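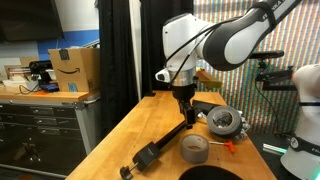 Getting to Jullimau Without a Car, and Other November Decisions

I like ferries in the way other people like wine, meaning that I talk about them at length and can't tell a good one from a bad one. So when a free week opened up in November and a cheap flight to Filadier turned up in my inbox, I didn't ask what the weather was like. I asked whether there was a boat.

There was a boat. It goes to Jullimau, an island I had never heard of, and it runs all year, which I took as a promise. It was more of a remark.

What follows is how I got there, what it cost, and which parts I would do again. If you came for beaches, I saw one. It had a tractor on it.

The bus from Filadier

You have three ways of getting from Filadier to the ferry dock at Stanciu. You can rent a car, you can take a taxi, or you can take the bus like a person who has read too many blog posts about slow travel. I write those blog posts, so my hands were tied.

The bus leaves from behind the train station. I say behind because the sign out front pointed at a parking lot, and I stood in the parking lot for some time feeling very local. Walk through the underpass, turn left at the bakery, and look for the shelter with one bench. Buy your ticket on board and have coins. The driver looked at my card the way you'd look at a live crab.

It's 129 miles to Stanciu, and the bus is in no mood to be rushed. The first half is highway. After that you get hills, then a river, then the same river from the other side, then a long stop in a town where the driver got off and came back with a sandwich. I had not brought a sandwich. Bring a sandwich.

Sit on the right if you want the water views, and toward the front if curves bother you. The heater is under the last row, and by the second hour the people back there had stripped down to T-shirts while I was wearing my hat. There's a case to be made for the middle.

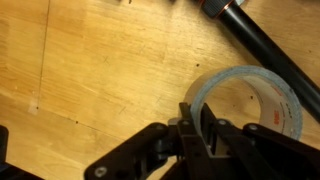
A night in Stanciu, whether you want one or not

The bus gets in at 6:40 in the evening and the last boat leaves at 6:15. I have thought about this a lot. Somebody sat down with both timetables and a pencil and arrived at this, and my best guess is that the somebody owned a hotel.

There are two places to stay within walking distance of the dock. I picked the one with the lights on. My room had a radiator that knocked twice an hour and a framed map of a different island. Breakfast was bread, hard cheese and a boiled egg in a knitted cover, and I've paid more for worse in cities with subways.

Stanciu itself deserves an hour. The main street runs uphill from the harbor to a church, and there's a hardware store that also sells cake. I had the walnut. If you're the kind of traveler who needs a plan for the evening, the plan is soup. The place on the corner of the harbor serves one kind and doesn't tell you what it is until it's in front of you. Mine was fish, I think, and very good.

The Hultero ferry

Hultero is the only company that sails this route out of season, and it carries itself like a company that knows this. In summer you need to book. In November you walk up to the window, and a person puts down a crossword.

The boat holds 200 passengers. On my crossing there were a dozen of us, one of whom was a dog in a raincoat, and we spread ourselves out as far from each other as the seating allowed. The trip takes 40 minutes in calm water. We did not have calm water. I spent the crossing on the outside deck looking hard at the horizon, which several websites recommend, and which gives you something to look at while you feel terrible.

A few things I wish I'd known:

Foot passengers board through the car deck, so wear shoes you don't mind getting oily.

The snack bar opens once the boat is moving and closes well before it stops. If you want coffee, get in line early and hold on to something.

The return ticket is good for a week, but only if you get it stamped at the window before you board. I didn't. I bought another one. Let us not discuss it.

The outside deck is open even when it really shouldn't be. Take gloves.

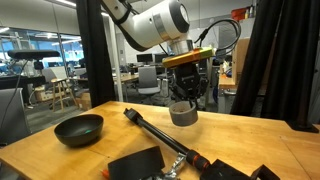 What there is when you get there

Jullimau has one road, and it goes around the edge. You can walk it in a day if you start early and don't stop for every gate, wall and interesting sheep. I stopped for all of them and had to be driven the last stretch by a man delivering propane, who would not take money but did want my opinion on a political matter I knew nothing about. I agreed with him warmly.

The lighthouse is closed on Wednesday. I was there on Wednesday. You can still walk up to it, and the path along the cliff is the best thing on the island — short grass, a lot of wind, and seabirds hanging at eye level as if they were waiting for you to say something. I sat against the wall on the sheltered side and ate the second half of a Stanciu walnut cake, and I was happier than I'd been on any beach in years.

The one cafe opens at eleven or so. The woman there will fill a thermos if you ask, and she'll tell you whether the afternoon boat is going to run. Hultero has a web page for that. Ask her instead. The page said yes all day, she said no at noon, and I got another night on Jullimau, in a room over the post office with two quilts and a very loud clock.

I've already looked up the spring timetable. The bus now gets to Stanciu at 6:20.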